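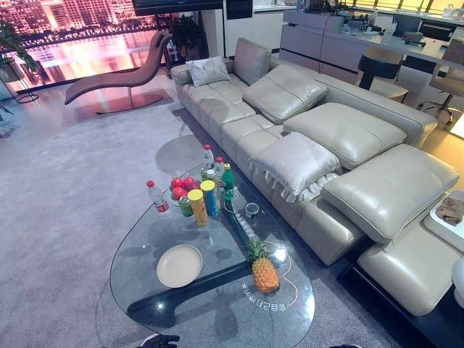
4 min read

October
Posted by the Grultwood Workshop build group

Search this site Search Go

Call for participants: two-armed household robot, second build phase

Grultwood is a shared workshop with a members' machine room, an electronics bench and a furnished test room. The build group is looking for people to join the second phase of Teloris, a robot with two arms and gloved hands intended for ordinary domestic jobs: fetching, clearing and setting down. The first phase covered the arms, the hands and the main wiring. The second covers grasping, cable routing and a repeatable set of table trials.

The places are unpaid. Parts, consumables and bench time are covered by the project. Participants keep the right to reuse anything they write or draw, and all project files are shared within the group under the same terms.

We need people for the following work.

Mechanical. Reducing play in the elbow joints, redrawing the forearm covers so they can be removed without disconnecting the hand, and making spare brackets. You should be able to read a dimensioned drawing and use a pillar drill and a small lathe. Training on the lathe is available, but places are limited and the waiting list is long.

Wiring. The present harness runs outside the arms. It is easy to service and it snags. We want a revised layout with strain relief at each joint and connectors that can be told apart by touch. Neat crimping matters more to us than formal qualifications.
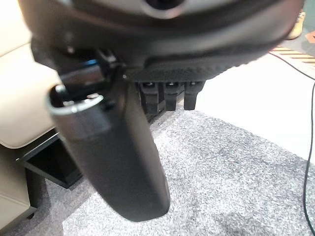
Applicants for the wiring work should also be willing to document what they change. The current harness drawing is two revisions behind the hardware – bringing it up to date will be the first task.

Control and grasping. The grasp planner, Erness, is written in Python with a small amount of C++ for the hand drivers. It copes well with boxes and cylinders. Irregular items on a clear surface are the main difficulty, as depth readings through glass are poor and the items vary in stiffness. Experience with force control is useful. Experience with a particular make of sensor is not required.
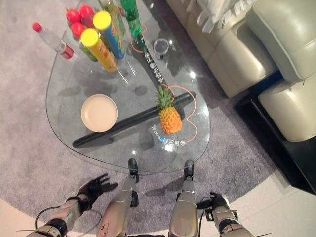
Test room: table layout with bottles, canisters, plate and pineapple.

Trials. Someone has to lay the table, run the sequence, log each attempt and write down the failures in a form the others can use. The plan for this phase is 400 logged attempts. No technical background is needed, only patience and legible notes. Each session has one person at the stop button at all times, and this duty rotates through everyone on the project, including those who mainly write code.

Time and place

Sessions start at 18:30 and finish by 21:30. We ask for one session a week for the length of the phase. Remote work is possible for the planner only. The test room is on the ground floor with level access; the machine room is up one flight of stairs.

Budget

The parts budget for the phase is £2400, of which £410 is set aside for replacement motors. Single purchases above £300 need the agreement of the whole group. The hand drivers use the Zakharchenko board, and we hold enough spares for the phase. 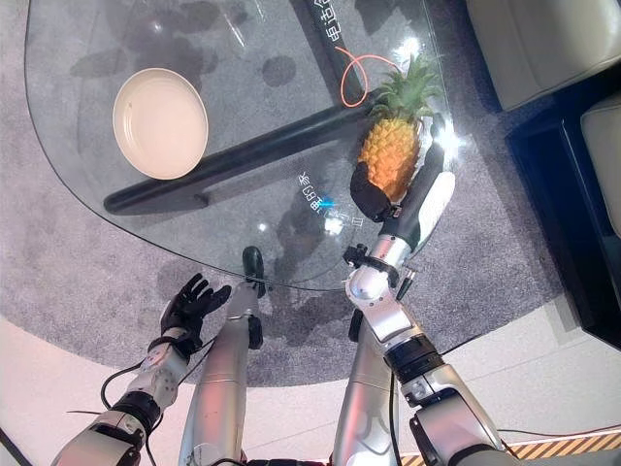 Right hand on the pineapple, left hand open at the table edge.

Conditions

Participants must be 18 or over and complete the workshop induction before using any machine. Long hair is tied back and lanyards come off in the test room. The arms are not powered with anyone inside the marked area.

How to apply

Send one page stating which strand you are applying for, what you have built or repaired before, and which evenings you can attend. Photographs or a link to code are welcome – a CV is not needed. Leave applications at the workshop desk or use the form on the members' page, marked "Teloris phase two". Applicants will be invited to watch one session before deciding.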